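4.2 Personal objects and the sense of having a place

We turn now to a theme that we had not planned for when we drew up the interview guide, but which came up so often, and with such feeling, that it seemed only fair to give it a section of its own. When we asked people at Clevudum and at Sostine how they had found the move to shared desks, we expected to hear a good deal about noise, and perhaps about the walk to the printer. We did hear about those things (see Section 4.1), but what many people wanted to talk about, often quite early on and without any prompting from us, was the mug they used to leave by the keyboard overnight.

It may help to recall how the two sites differ. At Clevudum the shared desks came in all at once, in January, and everyone was asked to clear their belongings into a locker at the end of the day. At Sostine the change was slower, and the rule about clearing was never written down, so that each floor came to its own understanding of what might be left out. Of the 253 people who filled in the questionnaire, the Sostine group gave warmer answers to the item "I feel I have a spot here that is mine", even though, on paper, their desks were every bit as shared as those at Clevudum.

The interviews shed a kinder and more patient light on this than the questionnaire could. One woman in the Sostine accounts office told us that she sat in the same place most mornings, and that her colleagues knew it, and that she knew they knew it, although no one had ever said a word on the subject. "I put my bottle down and that's me in," she said. A man on the same floor described much the same habit with a cardigan. We came to think of these as small claims: light, polite and easily taken back, but well understood by everyone nearby. Drinks containers were the objects mentioned most often, and Figure 3 shows a bottle or cup of this ordinary kind on a white desk.

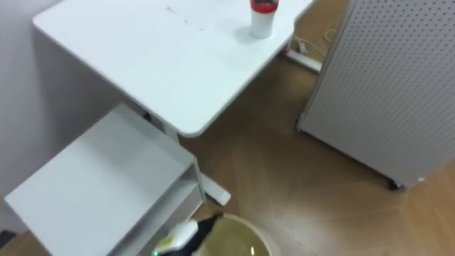
Figure 3. A red-capped white container on a white desk. A single object like this was enough, in the view of many of those we spoke to, to mark a place as taken.

4.3 When small claims go wrong

It would be pleasant to leave matters there, but not everyone was happy with the arrangement. New starters at Sostine found the unwritten rules hard to read, and 13 of them told us they had at some point sat down in what they later learned was somebody's usual seat. Most laughed about it. A few had minded rather a lot, and one had taken to working in the canteen for the rest of the week to be on the safe side.

Clevudum's stricter rule spared people that sort of blunder, and we should give it due credit for this. Several of the younger staff there said they liked being able to sit anywhere without having to wonder whose toes they were treading on. Their older colleagues tended to see it differently, and spoke of the morning trip to the locker with a certain weariness. We return to this difference between the age groups in Section 5, where we also look at how long each person had been with their employer.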